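Wiping Down a Freestanding Tub: Short Report on Bathroom Cleaning Order
By Wajid Bukhari
February
4 shares | 2 comments

What we set out to do

Our unit is household work and how long it takes. Other groups got kitchens and a hallway closet. We got the bathroom, and in the bathroom we picked the tub, mainly for the shape. A built-in tub has three sides against a wall and you only clean the inside and one apron. A freestanding one you can get all the way round, in theory. Question was: does the order you wipe it in change how long the job takes, and how often do you have to go back over a bit you already did.

The two orders

We called them Erberg and Pullon after the two practice flats on the floor plan, because "order A" and "order B" kept getting mixed up in the notes.

Erberg: rim first, then inside walls, then basin floor, drain last.
Pullon: inside walls first, basin floor, drain, rim at the very end.

Outside of the tub left out of both. We tried it once and it doubled the kneeling and nobody wanted to write that up.

Method

One dry cloth per run, folded once at the start. A run starts when the cloth touches the tub and ends when the person says done. Second person keeps time, third marks "returns" on the sheet, a return being any spot wiped, left, then wiped again. No cleaner used, just the cloth, so this is dusting and buffing more than washing. We know. The Gilten spray was on our supply list but it hadnt come by Saturday and we didn't want to lose the session.

30 minutes per person in total, breaks included. Then swap.

Setting up took longer than planned. Boxes had to go somewhere, and somewhere ended up being the floor right by the tub, so that side was tight for all the runs. Should of been cleared out first. Anyone repeating this - do the floor before you do anything else.

What we noticed

Rim. Harder than it looks on a tub with a thick round edge. A flat cloth slides off it, a bunched cloth stays on but misses the underside of the curve. Most of the returns were here, whichever order.

Inside walls. Bunched cloth works fine. Long strokes along the wall, then one pass back. The narrow ends are the slow part because the curve is tight and your wrist runs out of room.

Drain. Round, chrome, shows every smear. In Erberg it came last and people fussed over it. In Pullon it was in the middle and they gave it one wipe and moved on, and it looked the same to the person marking.

Standing position. Didn't plan to look at this but it mattered more than the order did. Standing at the narrow end you reach both side walls without moving your feet much. Standing at the long side you lean, and the far wall gets skipped. Paracha's handout on reach says something similar for kitchen counters - keep the work in front of you, move yourself and not your arms.

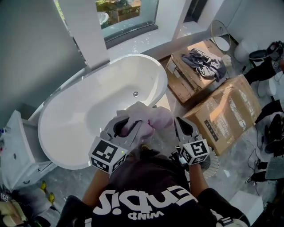

Pink cloth against the inner wall, working from the narrow end of the tub. Boxes to the right.

Results, short version

Pullon had fewer returns. Reason seems simple: with Erberg you do the rim, then lean on it or drag the cloth over it to get to the inside, and then you have to do it again. With Pullon the rim is last so nothing touches it after. Time difference was small and we wouldn't put much weight on it, the person timing also started late on 2 of the runs.

Problems

- Not enough people, and everyone got quicker as they went, so the later runs look better than they should
- "Done" means different things to different people
- Dry cloth only
- Side by the boxes was hard to get to

If we had another session

Same two orders with the spray. Floor cleared. Fix the standing spot at the narrow end for everyone so the order is the only thing changing. Maybe try a bigger cloth too, ours bunched up smaller than we wanted once you got hold of it.

Timing sheets are in the group folder, ask if you can't open them.

Contact: Wajid Bukhari, via the course page
© Student Project Reports
Back to top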